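Fetorier Hand-Held Gripper, Model 116
Service Notice: Intermittent Finger Closure

Fetorier has received reports that the finger on certain Model 116 grippers may stop short of full closure during extended recording sessions. The fault has been traced to a drive screw that loosens with repeated use. It can leave a gap at the tip and place false opening values in the session record. 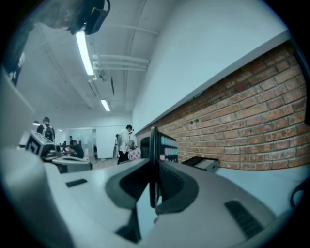 Units supplied through Trendus before April are affected. Operators should stop using a gripper at once if the finger sticks, clicks or closes unevenly. Fingers must be kept clear of the channel while the unit is powered. Sessions recorded after the first sign of the fault should be set aside for review.

Where grippers are used in pairs, both units must be checked, even if only one has shown the fault.

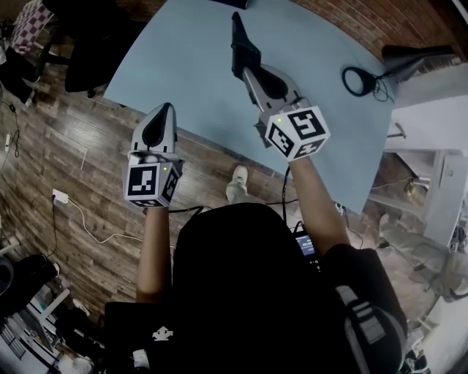 Repair and Replacement

The revised screw, part 200, is fitted free of charge for 365 days from delivery. Please allow 5 working days for return. Requests should be addressed to Mohit Lodhi, Product Safety, and should state the serial number of each unit.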